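Section 4 of the Sandhu table guide. Covers the cloth and the wicker basket. Do the cloth first, always – a basket on a crooked cloth means you lift everything and start over.

Updated 19th August, S. Nzioka. Replaces the March sheet. Bin the old one.

## 4.1 Before you start

Needed:

- white tablecloth, Brukus 2000, the long one
- wicker basket, rectangular, shallow (stock no. 364)
- play blocks from the Sirudmont tin
- clean dry rag
- lint roller

Not needed: clips, weights, tape. Leave them in the drawer.

**CAUTION:** Run a hand over the tabletop before the cloth goes on. Crumbs show thru as bumps and you'll feel every one of them later.

## 4.2 Laying the cloth

1. Unfold the cloth along the short side of the table. Hem down.
2. Pull from the back edge first, then the front. Don't yank the corners, they stretch.
3. Smooth from the middle outward with flat hands. Faint wrinkles are fine. Deep fold lines, no – swap the cloth or iron it.
4. Go over it once with the lint roller. Specks come off. Gray smudges mostly don't, those need a wash.
5. Set the basket down toward the far edge, long side facing you. Empty. Nothing in it yet.

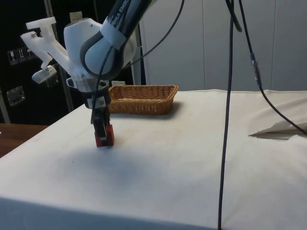

6. Push down lightly on the rim at each corner. If it rocks, turn it end for end and try again. Still rocks, the bottom is warped, use another basket.
7. Check the cloth hasn't bunched up underneath. Lift the basket to fix it, never drag. Wicker snags.

> **Note:** Cloth slides on a polished top. On the Nasanwood tables put the felt underlay down first (section 3, page 67).

## 4.3 Basket and block

Layout for the sorting activity. One block out at a time for beginners, the rest stay in the tin.

1. Move the basket to the left half of the table.
2. Turn it on a slant. Near end to the left, far end to the right. Easier to reach into than square-on.
3. Take a red block out of the tin. Wipe it, dry rag only.
4. Put it flat on the cloth, right of center. Leave clear cloth between block and basket.

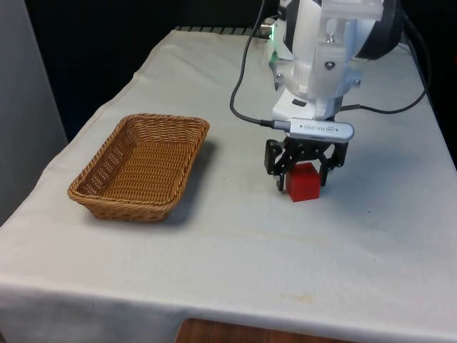
*Fig. 4-2. Slanted layout: empty basket left, red block right of center.*

5. Step back to the front of the table and look. Block and basket should both be in easy view from there. If the rim hides the block, slide the block toward you.
6. Put the lid back on the tin. Tin goes on the shelf, not on the cloth.

**CAUTION:** Don't use a damp rag on the blocks. Color can come off on white cloth and it does not wash out. Ask me how many cloths that's cost.

> **Note:** Basket has a rolled rim. Pick up by the long sides with both hands. Lifting by one corner loosens the weave and then you get ends sticking out that catch on evrything.

## 4.4 Straightening up between rounds

1. Block back in the tin.
2. Shake the basket out over the trash. Not over the table.
3. Flatten the cloth again, back edge especially. It creeps forward and goes rumpled there.
4. Crumpled paper towels – toss when you're done wiping.
5. Any cords at the back: keep the slack off the front half of the cloth.
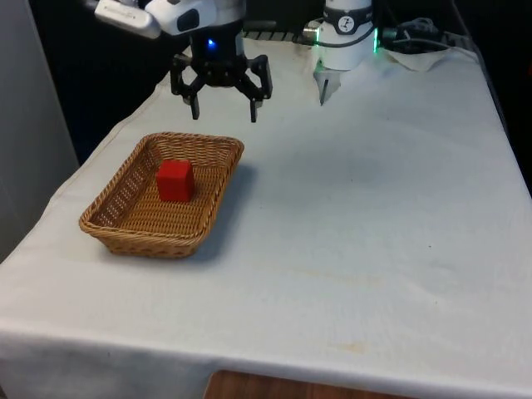
## 4.5 Washing and storage

- Cloth: shake outside, warm wash, no bleach. Line dry if theres time.
- Basket: soft brush, dry. Never soak. Loose strand, tuck it back under its neighbor, don't cut.
- Blocks: check edges for chips. Chipped ones out of the tin.
- Store the basket flat with nothing stacked inside. Cupboard 1905, middle shelf.

Replacement cloths: order two at a time, see parts list in section 7.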